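Open day at the robot lab in Bulthorpe

I don't usually write about work things here, but a few people asked how the Bulthorpe trip went, so I'm putting it all in one post. It was the Stinard open day, the one I mentioned before the holidays. I went with Milan Desmet, who drove, and we left early enough to get a parking spot behind the building and still sit in the car with coffee for a while.

Stinard rents the back half of what used to be a carpet warehouse. You go in through a side door, sign a sheet, get a sticker, and walk down a long hall past the offices. The sticker said VISITOR and had a space for your name that was too short for mine. They had asked people to sign up in advance and told us they had capped it at 200 for the day, split into groups so the floor would not get too crowded. Our group went in second.

The first stop was a talk in the break room. It ran longer than planned. The woman giving it went over what they do there, which is mostly teaching robot arms to handle everyday things: bags, boxes, packages of food, clothes. She said that most of the arms sold to factories do one motion with one part all day, and that her group is after the opposite case, where the thing being picked up is never in quite the same place or quite the same shape. She showed two charts. I could not read the second one from where I was standing, and the projector was fighting with the window.

There were questions. One man asked about welding, which they don't do. Somebody else asked what happens when the robot drops something, and the answer was that a person picks it up and they start again. I liked that answer. Milan asked how long it takes to train a new task and was told it depends on the task, from an afternoon to never. He wrote that down.

After that we went out on the floor. They had 6 stations set up along one wall with tape on the concrete to show where visitors should stand. A staff member stayed at each one. You were supposed to move along when they rang a bell, but by the middle of the morning people were going wherever they wanted.

The first station was sorting hardware into trays. It was slow but steady. I watched it for a few minutes and it put everything where it was supposed to go while I was there. The next one was folding hand towels, and that one was having a hard time. The towel would come up with a corner tucked under and the arm would lay it down and try again. The guy running it was pretty relaxed about this. He said it had been fine the evening before.

Station three was closed. There was a sign that said "back at 11" and at 11:30 the sign was still there.

Then there was a table where you could drive an arm yourself. You hold a pair of handles and the arm copies what your hands do. There was a line for it, mostly kids, and I waited with everyone else. It is harder than it looks. You have no feeling of touch through the handles, so you close the fingers and hope. I tried to stack two blocks and knocked both of them off the table. The girl ahead of me, maybe nine years old, had stacked four. Milan did not get a turn because the bell rang, and they were being strict about it at that one.

What I spent the most time on was the gift bag station. It was the one I had come to see. At work we pack orders by hand in the stockroom, and the store in Clostdale does a lot of paper bags in the weeks before the holidays, so I had some practical interest. The task was a paper bag and some packaged snacks on a marbled tabletop. They had a monitor on a stand so you could see what the camera at the gripper sees, and I ended up watching that more than the arm itself.

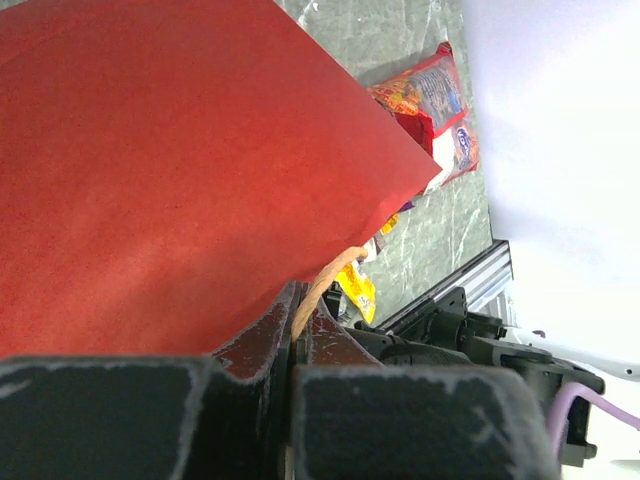
The view from the gripper camera, with the bag handle between the fingers.

The handle is the difficult part, according to the man at the station. It is twisted paper rope, and it can stand up, fold over, or lie flat depending on how the bag was set down. He said paper bags also change shape every time you touch them, so a bag that has been used for a morning of demos is a different bag from a new one. They keep a stack of spares under the bench. I asked whether plastic bags were easier and he said no, worse, and then talked about that for a while.

I also noticed how scratched up the gripper is. The fingers are black and worn pale at the edges and corners, and the part between them is chipped down to gray. I had pictured lab equipment as cleaner than that. It made me feel better about our tape guns.

Somebody in the group asked if this would be in stores soon. He didn't give a date. He said they have an outside partner, Katona, looking at packing counters, and that there will be another open day in June where they hope to show two arms working on one bag. I put my name on the list for that.

Lunch was sandwiches on a folding table. They ran out of the turkey ones. We talked to a retired couple who had come because they live down the street and had wondered for years what was in the building. They thought the towel robot was the best thing there.

A few practical notes if you are thinking of going in June. Parking is behind the building and it fills up. There is one restroom for visitors and it is at the far end of the hall by the offices. The floor is cold, so keep your coat. The entry is free but you need to sign up, and the January 2019 list filled up in around 5 days, so do it when the notice goes out. Kids are fine as long as they stay behind the tape.

We left a little after one. Milan wanted to stop for gas and then for pie, so it was almost dark by the time I got home.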